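Trundedus Home Help
Home > Tech > Gadgets & Robots > Ask > Unanswered
2 min read

Can a robot put away my kids' play food yet, or am I dreaming?

posted by mopbucket64

OK so I have two kids, one rug, and a truly ridiculous amount of toy fruit. Every night I'm crawling around tossing strawberries into a clear plastic bin, and every night I think, surely there's a machine for this by now?! My brother-in-law swears we're a couple of years away from a thing that rolls out of the closet and tidies up. I've also seen an ad for something called the Doltis that "handles everyday clutter" for $1,373, and I'd love to know if that's real before I start hiding money from my spouse. It doesn't have to be fast. It can work all night for all I care (the kids are down by 7:30).
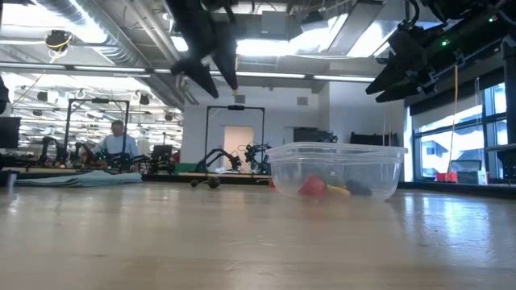

Page last changed: December

Small stuff into a bin, that's all I'm asking. I don't need it to cook or fold.

64 people found this helpful | Share (2)

gripstrength_dad

I work around arms like these, so let me be a little bit of a downer and then cheer you up. Picking up a toy banana and letting go of it over a box is very doable on a table, with good light and the arm bolted in one place. Your rug is a whole different animal! Things get wedged under the couch, the dog walks through, somebody left a sock on the pile. Berries are the ones I'd worry about most. They're small and dark and they like to roll, and if two are touching, the fingers can close on both or on neither.

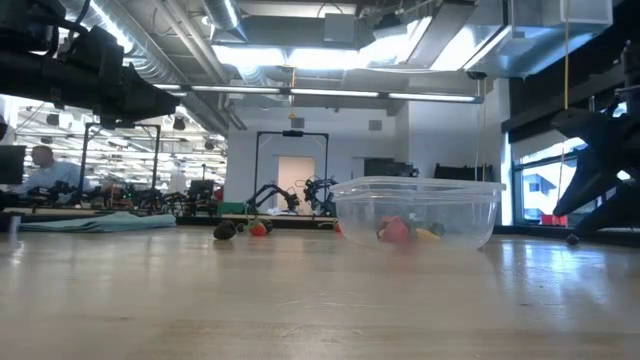
Toy fruit, some in the bin and some still out on the table.

The clear bin is a pain too, by the way. Cameras have a rough time with see-through plastic, so if you ever do get a machine, buy a solid colored bin with a wide top. I'd skip the Doltis until you can watch an uncut video of it in a regular messy house. Ask them how long one pickup takes. If a kid can do the job in nearly 40 seconds and the robot needs half the evening, you've bought a very expensive pet.

Cloth is harder still, so you're smart to leave folding off the list.

Comments (2) | Share

havlíček_garage

no. get a dustpan. I'm serious, big dustpan, scoop, dump, done. We do it at the shop with dropped screws and it works on Legos

Share

Prandberg

I'm more hopeful than the dustpan guy, haha. Two arms help a lot in my opinion, one for each side, so neither has to stretch clear across. And you could meet it halfway: dump everything on a low table yourself and let the machine do the sorting into the bin. I'd pay for that! Not $1,373, but something.
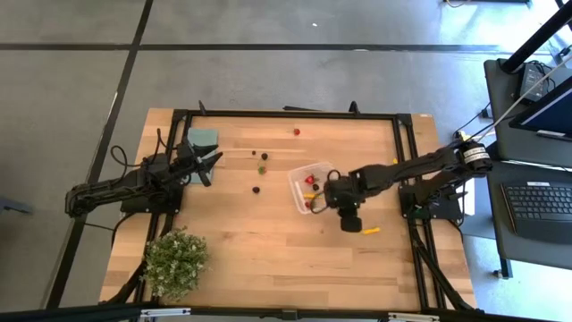 Two arms, one tray, and fruit left to pick up.

Whatever you buy, check the return policy, and look at how much floor the thing takes up when it's parked. People forget that part. My vacuum robot alone eats the whole corner by the fridge.

Comments (40) | Share | Report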